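The green floor fad
Words: Araceli Echevarría

Every few years someone decides our floors are making us miserable. This time the cure is green, and the brighter the better.
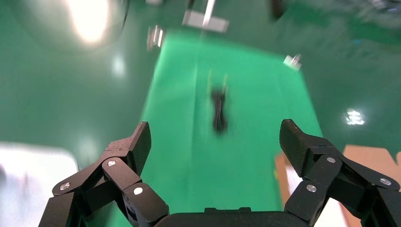
I have spent a winter being told so. Wollotard, which sells mats by the strip, says a vivid green underfoot will "wake up" a tired room. Destis says much the same and charges £143 for a sample box, which struck me as a lot of money for something you wipe your feet on.

Does it work? I laid a long green strip in my hall in December and waited to feel woken up. What I felt was that the skirting boards needed painting. Strong colour is hard on whatever sits next to it, and crumbs show up beautifully.

Qureshi, a fitter with 11 years in the trade, was no more convinced. He has pulled up almost 1,000 floors and says bright ones come out early. "People love them in the shop," he told me. "Then they have to buy a sofa."

Varkura's brochure promises that two greens laid together will make a narrow space look longer. Perhaps. My hall looked like a bowling green with coats.

If you must, buy a mat you can roll up, keep the receipt and live with it for a month. Mine is in the shed, where it looks rather good.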